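Unit 4: Episodic Release in Browser and Mobile Adventure Games
Course handout, Game Production and Publishing
Instructor: Esko Oksanen
Last revised 2021-07-04

Read this before the Unit 4 session. The worksheet is at the end. Bring your notes on Unit 3 (save data and player accounts), as a good part of this unit builds on them.

4.1 What counts as an episode

An episode is a part of a game that is released on its own and can be finished on its own. It has a beginning, a goal and an ending, even if the ending leaves something open. A patch is not an episode. A new hat for the player's character is not an episode either, although it may be released on the same day as one.

In point-and-click adventure games for younger players, an episode is usually one place: an island, a town, a ship, a school. The player arrives, meets characters, collects items, solves puzzles and leaves with some kind of reward. The place stays open afterward so the player can go back.

We will use one game as our running case. Pillutmont is a side-view adventure game for ages eight to twelve, made by the studio Trorel and published by Lappalainen. It runs in a browser and on phones and tablets. Each episode is a village on the same mountain. The third village, Oltum, closes the first story, and most of our material comes from its production.

4.2 Why studios release in parts

The usual reasons are money and time. A studio that needs three years to make a full game may be able to put out the first part after one year and pay for the rest with what comes in. The studio also learns from the first part. Trorel found that players of the first village did not read the signs on the path, so in the second village the same information was given by characters who stop the player and speak.

There are costs. Every release needs its own testing, store page, announcement and support period. Four episodes do not cost four times one quarter of a game. Shared work such as the menu, the map and the inventory has to be finished for the first episode, which makes that one the most expensive by far. Students often get this wrong in the budgeting exercise and spread the cost evenly.

There is also the risk of stopping. If the second episode sells poorly and the third is never made, players who bought the first two have an unfinished story. The promise made on the first store page matters here. "First of three" is a promise. "First episode" is less of one.

4.3 Story shape over several parts

Three-part stories are common because writers already know how to plan them. The first part introduces the place and the problem. The second makes the problem larger. The third settles it. For an episodic game this plan has to be adjusted in several ways.

First, players may begin anywhere. In Pillutmont the villages are listed side by side on the map, and a new player can tap the third one first. The writers of Oltum dealt with this by having the gatekeeper ask whether the player has heard what happened lower down the mountain. Answering no gives a short retelling, 113 words long, with pictures. Answering yes skips it.

Second, players forget. If months pass between releases, even a careful player will not remember the name of a minor character. Use the name together with the job or the place: "the miller from the lower village" does more than the name alone.

Third, the villain has to be beaten, or at least sent away, at the end of each part. Younger players in particular want a win before they close the game. In the first village the Frost Clerk loses his seal. In the second he loses his tower. In the third he gives up the winter ledger, and spring comes to the mountain.

4.4 Puzzle chains

A puzzle chain is a list of steps in which each step needs something from an earlier one. Oltum has 27 steps in its main chain. The design document lists each step with four entries: what the player needs, where it is found, who or what gives the hint, and what changes on the screen when the step is done.
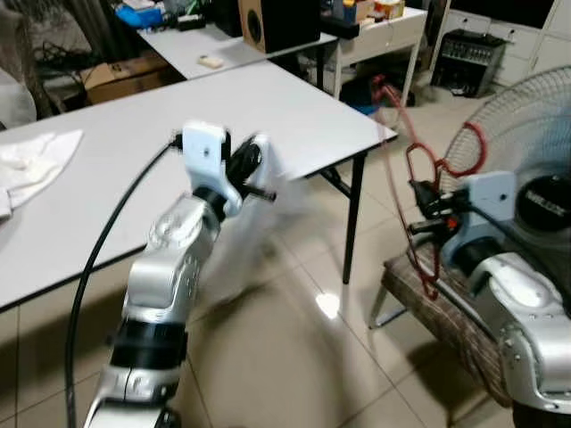 The fourth entry is the one most often left blank in student work. If a lever is pulled in one room and a gate opens in another, the player has to be shown the gate, or hear it, or be told about it. Otherwise the player pulls the lever again, sees nothing, and decides that the lever is broken.

Some working rules for chains in this age group:

Keep no more than three open goals at a time.
Never require an item that can be used up or thrown away before it is needed.
Let the player carry out a step in the wrong order if it does no harm, and remember that it was done.
Put the hint for a step within two rooms of the place where it is used.
Give every wrong combination of items some reply, even a general one.

The last rule takes a great deal of writing. The Oltum script has 1,000 lines of dialogue, and a large share of them are replies to wrong attempts. A general reply ("Those don't go together") can cover most pairs. Write special replies for pairs that a sensible player would try. If the player has a rope and a hook, and the answer is a ladder, the rope and hook need a reply of their own.

4.5 Moving older episodes to a new platform

Many browser adventures were first built on technology that browsers no longer support. Bringing such an episode back is called a conversion or a port. The two words are often used for the same thing, but in this course we keep them apart. A port keeps the original code as far as possible. A conversion rebuilds the episode in a new engine using the old art, sound and script.

The first two Pillutmont villages were conversions. Oltum was built new. In the case notes, Trorel lists the following work for each conversion:

Export of all art from the old files, including frames that were never used.
Redrawing of any art too small for current screens.
Rebuilding of movement and jumping in the new engine.
Re-entry of all dialogue into the new text system.
Checking of sound rights.
A full play-through beside a video of the old version.

Movement took the longest. Players who remembered the old version complained at once when the jump felt different, even when they could not say how. The team measured jump height and fall time from old videos and matched them, then found that on phones the matched jump was too hard to control by touch. The final version uses one set of values for keyboard and another for touch.

Sound rights are easy to overlook. A music track licensed for a website may not be licensed for a phone app. If the agreement cannot be found, treat the track as not licensed and replace it. Do this early, as the composer may need two months or more.

4.6 One account, two devices

Players expect to start on a computer and go on with a phone. As covered in Unit 3, this requires that progress is saved on a server and that both versions read the same save format. Two problems come up again and again.

The first is version difference. The browser version can be updated at any hour. The phone version has to pass store review and then be downloaded by the player. For some days after a release, a player may have the new episode in the browser and the old app on the phone. The save must not break when the old app opens it. The simplest method is for the app to ignore any part of the save it does not know and write it back unchanged.

The second is conflict. The player plays offline on the phone, then opens the browser version, then the phone comes online. Now there are two saves. Pillutmont keeps the one with more completed steps and adds any items found only in the other. This is generous to the player and occasionally gives an item too early, which the studio accepts. Asking the player to choose is the other common method, but testing with this age group showed that many children picked without reading.

4.7 Early access for members

Some games offer a new episode to paying members first and open it to everyone later. The length of the early period has to be chosen with care. If it is very short, membership has little value. If it is very long, players who do not pay will have read or watched the whole solution before they can play.

Lappalainen planned the open release of Oltum for October and announced it on the same day as the member release. Announcing both together cut down on messages from parents asking whether a membership was required. The store text said plainly which parts cost money and which did not. In many countries the rules on selling to children make this necessary. We return to the rules in Unit 7.

Points to include in any announcement of a new episode:

The name of the episode and its place in the series.
Who can play it now, and who can play it later.
Which devices it runs on.
Whether earlier episodes must be finished first.
Where to report a problem.

Keep story details out of the first two sentences. Many players see only those on their phones, and some do not want to know who the villain is.

4.8 Support after release

Plan for two weeks in which at least one programmer and one designer do nothing but follow reports. Sort reports into three groups: the player cannot go on, the player can go on but something is wrong, and the player does not know what to do. The third group is as useful as the others. If many players are stuck on the same step, the hint is in the wrong place or is worded badly.

In Oltum most stuck players had missed a bell rope that hung behind a curtain. The fix was a line of dialogue from the baker and a slight swing added to the rope. No puzzle was changed.

Keep a list of changes with dates. Walkthrough writers and wiki editors will use it, and so will your own staff when they begin the next episode.

Worksheet

1. Choose an adventure game you have played. Write down one puzzle chain of at least eight steps, using the four entries from 4.4.

2. Mark any step in your chain where the fourth entry is missing or weak. Suggest a change.

3. Write the opening retelling for the third part of a story of your own. The limit is the same as in Oltum, 113 words. Assume the reader is ten years old.

4. A player finished the first village on a phone without a connection and the second village in a browser. Explain what the merged save should contain and in what order the checks should run.

5. Draft a member announcement for your third part, using the list in 4.7. Swap with a partner and mark anything a parent could misread.

Tasks 1 and 2 are done alone and handed in on paper. Tasks 3 to 5 may be done in pairs; put both names on the sheet. The full Oltum step list is in the Unit 4 folder, along with the old and new jump values for anyone doing the conversion project.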